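Review: The Cumum Two-Finger Gripper with Narrow Tips, Tested on the Tabletop Chess Tasks 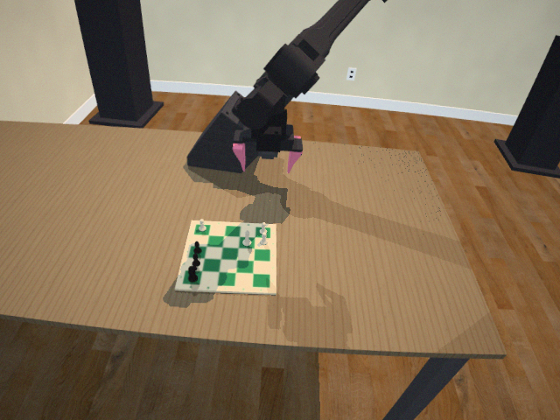
Page last changed: 2022-03-17

The Letthorpe evaluation group reviews grippers, arms and controllers for teaching laboratories that want to know what they are buying before they buy it. The present review covers the simulation model of the Cumum two-finger gripper, fitted with the narrow pink fingertips supplied as an option. It was run under the Brorker controller and compared with the Vanags parallel gripper, reviewed in January. All work reported on this page was done in simulation. A hardware review will be published separately if the manufacturer's loan unit becomes available.

Why chess pieces

The group uses a small green-and-white board with a few pieces of each color on it, set on a wooden table in front of the arm. Chess pieces are a demanding object for a gripper of this size. They are narrow at the top and wide at the bottom, they tip easily, and they often stand close to one another. Members who have asked for a return to the cube-stacking task should note that almost every gripper we have reviewed stacks cubes well, and the results no longer help anyone choose between them.

In the layout used for the crowding test, three black pieces stand in a line down one side of the board, and two of the white pieces stand one in front of the other at the opposite side. A single white piece in a far corner serves as the easy case. Each trial begins with the gripper open and empty above the table, on the far side of the board.

Setup

Installing the model took one member of staff most of a morning. The files loaded without errors, but the default joint limits for the fingers did not agree with the printed manual, and the manual proved to be correct. Users should check these values before running anything. The collision shapes for the fingertips are well made and follow the taper closely. Those for the gripper body are coarser, and we replaced them with our own before the second round.

The Brorker controller recognized the gripper at once. Its settings page offers separate limits for closing speed and closing force, and both can be changed while a trial is running. The Vanags model required a restart after every change, which we criticized at the time.

Results

We ran 279 trials with each gripper, using the same starting positions and the same arm. A trial counted as a success if the chosen piece was lifted, moved to the named square and left standing, with no other piece knocked over.

On isolated pieces there was little to separate the two products. Both closed cleanly on the narrow part of the piece and released it without dragging. Érica Andrade, who designed the scoring sheet, asked that near misses be recorded as well, and these showed the Cumum setting pieces down slightly closer to the center of the square.

The difference appeared in the crowded layout. The narrow tips of the Cumum could be lowered between neighboring pieces where the broader Vanags pads could not, and the Cumum knocked over a second piece in 15 trials against 30 for the Vanags. Most of the Cumum's failures came from the opening width. With the fingers fully apart the body is wide, and on approach from the side it can strike a tall piece that the tips themselves have cleared. Opening the fingers only partway before descent removed much of the problem. The controller does not do this by default, and we consider that an oversight.

The fingertips were less satisfactory with the bulkier pieces. The contact area is small, and a piece gripped above its middle tended to rotate during the lift. Lowering the grasp point helped, at the cost of more contact with neighboring pieces. Laboratories whose work involves mainly large or heavy objects will be better served by the Vanags.

Visibility from the camera

The color of the tips deserves a short note. Pink against a charcoal arm and a tan table is easy to separate in an image, and our tracking script found both fingertips reliably, even where the shadow of the arm fell across the tabletop. Black pieces standing one behind another were much harder to tell apart from a low viewpoint. Sites planning to use a single fixed camera should mount it higher than they may think necessary - ours was raised twice.

Documentation and support

The manual is short and clearly written, apart from the section on calibration, which refers to a menu that is absent from the current version of the software. Our written inquiry about the joint limits was answered in two days with a corrected file. Example code is provided for a single arm only.

Recommendation

The group rates the Cumum gripper with narrow tips as suitable for teaching and for research on small objects in crowded spaces. It is rated suitable with reservations for general tabletop work. The Vanags gripper keeps its January rating.

Two points remain open. Wear of the fingertips cannot be judged in simulation, and the friction values supplied with the model have not been checked against a physical sample. Member laboratories that own the gripper and are willing to share measurements are asked to write to the Letthorpe office, giving the version of the fingertips and the controller software in use.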